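Two Arms and a Basket of Fruit: Our Visit to Plekuvel
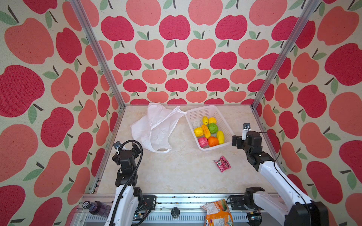 Erasto Lukumay

In August a group of us from the newsletter's readership took up Plekuvel on its offer to see the robot workshop during the afternoon open hours. Most people know the building as the old Mac Suibhne warehouse. The front half is still storage, and the robot work is done in a long room at the back, past the loading doors.

The part most of us spent our time on was the two-arm station. It is a small enclosure with aluminum posts and cloth walls, and two arms bolted side by side to a rail along the front. Each arm ends in a black gripper and has its own wrist camera. The station is called Cenurari on the sign-up sheet, and the staff use the name for both the hardware and the project.

The work that day was groceries. The fruit in the white mesh basket is artificial, with lemons, an orange, a peach and a few others that we argued over. A plastic bag and a snack packet lay on the floor of the enclosure with it. The staff member running the session told us that hard, round things are the easy part. Bags are harder. A thin bag folds differently every time it is put down, so the arms can't count on finding a handle in the same place twice.

The apple-print cloth got a lot of questions. The walls are changed on a schedule, and the apples go back up every few weeks. A program trained in front of one plain wall tends to do badly when it is moved, we were told, so they give it busy walls as well as plain ones. One of our group asked if printed apples were a fair thing to put behind a fruit task. The answer was that kitchens have fruit on the wallpaper too.

Each run is short. An operator guides the arms through the task from a desk, the run is saved, and the items are laid out again in a new arrangement. A full shift comes to 60 runs if nothing jams. The project is aiming for 2000 runs before the next round of training, and they expect to be at it into the winter.

Visitors could try the controls, 4 at a time, with a staff member standing by. It is slower going than you might think. I kept closing the gripper too early, and my neighbor did better by watching the camera view on the desk screen and ignoring the arms altogether.

There was also a talk in the front office on Dullora, the older single-arm machine that used to sort parcels there. It is now kept for spare parts and school visits. The talk ran long and the coffee was gone by the end, but the slides will be sent to anyone who left an email address.

Plekuvel plans to hold open hours again in October - closed shoes are required in the back room, and bags must be left at the front desk. Names can be put down with me or at the office.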